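Harasym – Analyste tarification e-commerce (H/F)

Référence : HAR-TAR
Publié le 12/07/2018
Type de contrat : CDI, temps plein
Rattachement : pôle Données et marges

Contexte du poste

Harasym exploite la boutique en ligne Flidside (arts de la table, petit équipement de cuisine). Le catalogue actif compte 1,791 références, réparties en 16 familles. Les prix sont aujourd'hui révisés manuellement toutes les 4 semaines à partir d'exports tableur. Le poste est créé pour mettre en place une révision automatisée, fondée sur des règles de marge plancher, d'élasticité et de rotation des stocks.
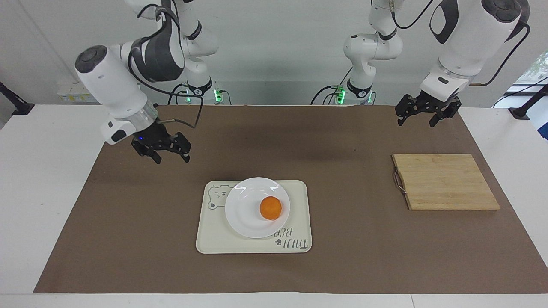 Le périmètre initial couvre 2 familles, choisies pour la régularité de leurs ventes. Les règles seront d'abord exécutées en simulation, sans publication des prix, puis étendues au reste du catalogue après validation. La personne recrutée fixera les bornes de variation et les seuils d'alerte. Un tarif calculé reste en attente tant qu'il n'est pas validé, comme la pince noire ouverte au-dessus du tapis brun : rien n'est publié avant l'instruction finale. Le journal des modifications est conservé par référence et par canal de vente.

Missions

Modéliser la demande par famille et par saison.
Définir et documenter les règles de prix dans l'outil interne Trusberg.
Contrôler la cohérence entre prix barrés, promotions et frais de port.
Produire un rapport mensuel de marge à destination des acheteurs. 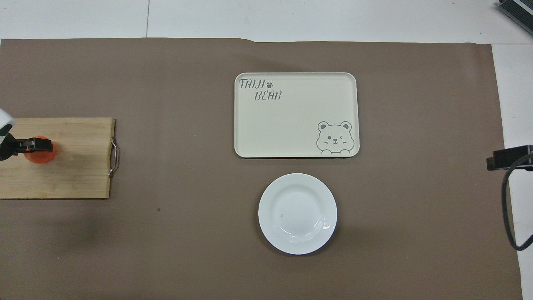
Plateau rectangulaire crème « TAIJI BEAR », angles arrondis.

Profil recherché

Formation supérieure en statistique, économétrie ou informatique de gestion. Maîtrise de SQL et d'un langage de script (Python ou R). Connaissance d'au moins une plateforme de vente en ligne et de son API de gestion des prix. Anglais technique lu.

Conditions

Poste basé à l'agence Bullcombe, télétravail partiel après la période d'essai. Prise de fonction en octobre. Rémunération selon expérience, part variable indexée sur la marge nette.

Candidature

CV et exemple de requête ou de script commenté, à l'attention de Damián Tapia, responsable du pôle. Rappeler la référence de l'annonce en objet. Les dossiers incomplets ne sont pas examinés.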